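Hi all,

Time for the July update on the Parnach community kitchen, and I have plenty of good news (plus one annoying thing, which I'll get to).

First, the cooking classes. We planned on 5 sessions and ended up running six, as the bread one filled up so fast that we put on a repeat. We had 21 people sign up across the season, and most of them came back for more than one class. The soup session was my favorite — a room full of strangers arguing about dill! I'd happily run that one every month.

On the money side, we've spent roughly 3000 of the grant so far. Most of that went to the new stove from Koval, and the rest to ingredients and the room at Adov Hall. I'd set aside too much for printing and too little for flour, so I'd like to move the leftover printing money over to groceries if that's okay with you. Just let me know by email and I'll fix the budget sheet.

Now the annoying thing. The sink at Adov Hall still drains very slowly, and washing up after a class takes forever. The hall has promised a plumber twice. I've asked again, in writing this time, and I'm looking at the kitchen at Edulell as a backup for the fall. It's smaller and the parking is bad, but the water goes down the drain.

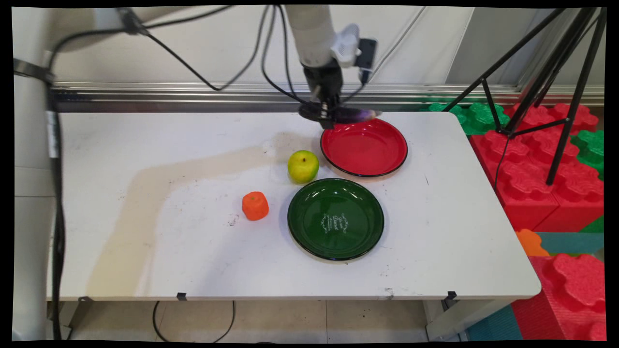

For the fall I'm hoping to add a class on packed lunches for kids, with plenty of apples and raw vegetables and very little actual cooking. Parents have been asking for it since the spring. I'd keep it short, start at 4 in the afternoon and let the kids come along too (messy, I know, but they eat more of what they've made themselves).

I'll send the receipts in a separate email, and the fall dates as soon as I hear back about the sink.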